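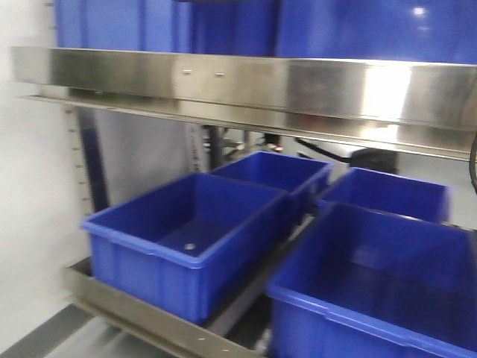 *Fig. 1 – Blue bins on the lower tier, two rows of two.*

## 4.2 Loading the bins

The Zaneck station takes open-topped blue plastic bins on stainless steel shelving.

1. Check that each bin is empty before it goes on the shelf.
2. Place the rear bins first, then the front bins.
3. Leave a narrow gap between the left and right pairs.

**Caution:** Do not lift a bin by one rim only.

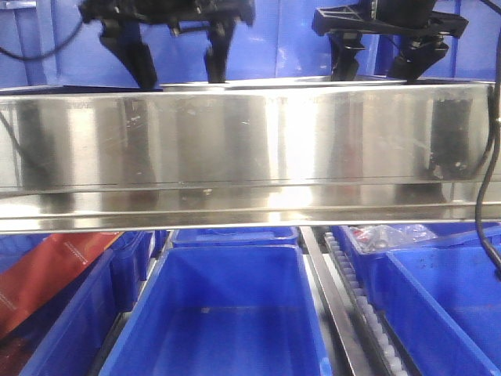 *Fig. 2 – Steel trough, with blue panels behind.*

## 4.3 Cleaning the trough

1. Isolate the station at switch 38.
2. Wipe the front face along its length with a soft cloth.
3. Go over smudges again – do not use abrasive pads.

**Note:** Light scuffs and scratches need no action. Report dents on form 2924.
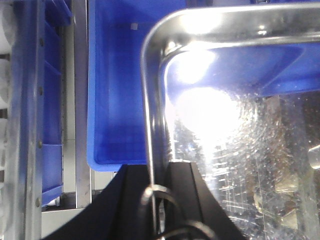
*Fig. 3 – Steel tray with clear panel, beside a blue bin.*

## 4.4 Checking the clear panel

1. Look across the panel for cracks. Fine scratches are acceptable.
2. Run a gloved finger along the steel rim to check for burrs.
3. If the panel is cracked, order part 1025 from Drorkamine.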